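# Terus match tracker: a season of numbers I mostly didn't need

Sat 28 July

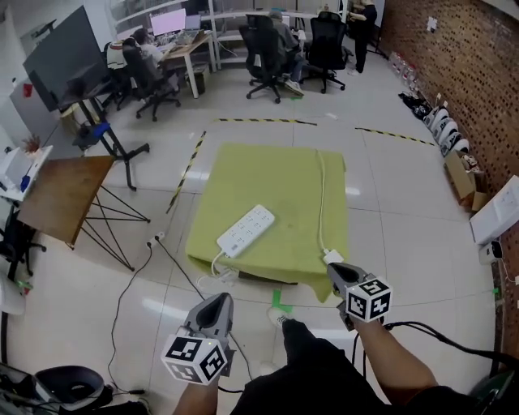

## What you're paying for

The Terus is a small sensor that sits between the shoulder blades in a tight vest. You wear it for a soccer match, you sync it with your phone afterward, and an app tells you how far you ran, how fast you sprinted and where on the field you spent your time. It costs $475 with one vest and a year of the app. After the year, you pay again or lose everything past the basic distance screen.

I bought mine in January with my own money. I play right back for Piruldale in a Sunday league where the standard is decent and the fields are not. Terus says the tracker is for "serious amateurs." I suppose I qualify, though my center back would argue.

## Distance

Total distance is the number people ask about first, and it's the one I trust most. It stays fairly steady from week to week when I play the same position for the full 90, and it drops when I come off early. Fine.

I wanted a check on it, so I borrowed a Csizmadia unit from Abílio Lobo, our left winger, and wore both in the same vest pouch for a home match. It was a squeeze. At halftime the Terus had me at more than 4,000 meters and the Csizmadia had me at just under that, a gap I can live with. By the end they had drifted further apart, and I have no idea which one was right. Neither company publishes anything I'd call a proper test. Terus has a chart on its website with no scale on one side.

If you mainly want to know whether you ran more this week than last week, either will do. So will a much cheaper watch, if your referee lets you wear one. Ours won't.

## Sprints

Now the trouble starts. The app gives you a sprint count and a top speed, both in very large type, and they're clearly what Terus expects you to share.

In our away match at Cistden I was credited with the fastest run of my life in the first few minutes. I remember that spell well. We were defending a series of corners and I was standing on the near post. There is tall fencing and a metal stand on that side of the field, and I'd guess the signal was bouncing off something, but that is a guess. The app put a little flame next to the number and sent me a congratulations message.

I wrote to support. The reply said that readings "may vary with the environment" and suggested I delete the session. You can't trim out one bad moment. You keep the whole match or you lose the whole match, so I kept it, and that false top speed is still my personal best on the profile screen. Every real sprint since has been marked as falling short of it.

Abílio's Csizmadia lets you cut a section out. It's buried in a menu, but it's there.

## The heat map

I was looking forward to this more than anything else, and it taught me very little. I play right back. The map shows a big warm patch where a right back plays. When I got forward more, there was a second patch higher up. Our coach, Mei Montoya, looked at four or five of these on my phone and asked whether it knew where the ball was. It doesn't. It doesn't know where the other team was either, or that our winger had stopped tracking back and I was covering two jobs.

She was polite about it. She also moved me five yards narrower the following week after watching from the touchline with a notebook, and that did more for us than any of the maps.

To be fair, there was one useful moment. When I compared first and second halves over several matches, I could see that I was sitting noticeably deeper after the break. I'd have told you I wasn't. That comparison takes a lot of tapping, as you have to open each half separately and remember what the last one looked like.

## The "Effort Score"

Every session gets an Effort Score, and Terus won't say how it is worked out. I got a high one for a 5-0 loss in which I was, by general agreement, terrible. I got a poor one for the cleanest match I played all season, where my positioning was good enough that I seldom had to chase anybody.

Once you reach 3,000 total points you unlock a badge. I have it. It's a picture of a boot.

I don't like what this does to younger players. Imre Deák, who is 17 and wore one for a month on trial, started making long runs late in games that no one had asked for and no one was going to pass to. He admitted he was after points. Mei asked him to leave it at home, and he did.

## Fit, battery, washing

The vest is comfortable once it's on. Getting it off when you're sweaty is a two-person job, at least in my size. Sizing runs small, so go up if you're broad across the chest. The stitching around the pouch has started to fray on mine, and a replacement vest is priced like a good pair of shin guards.

Battery life has been good. I charge it the night before, and it has never died during a match. The light that tells you it's recording is on the back of the unit, where the person wearing it can't see it. Twice I played a full match with the thing switched off. Some kind of buzz at startup would fix this.

Syncing is slow and fails if your phone screen locks. Keep the phone awake and leave it next to the sensor.

## Terus or Csizmadia?

The Csizmadia app is uglier and its vest is worse. It also lets you edit a session and doesn't push badges at you. If somebody handed me the money and told me I had to spend it on a tracker, I'd go that way, without much excitement.

For a club buying a full set for a staff member who'll read the data properly, I can see the argument for either. I can't speak to the team version of Terus, which uses different software. I asked for a look at it and was sent a brochure.

## Rating

**2 out of 5**

One point for the battery, one for that second-half comparison. My subscription runs out in January and I'm not renewing. The basic distance screen will keep working, according to the help page, and I'll update this review if it doesn't.

*Ákos Pap*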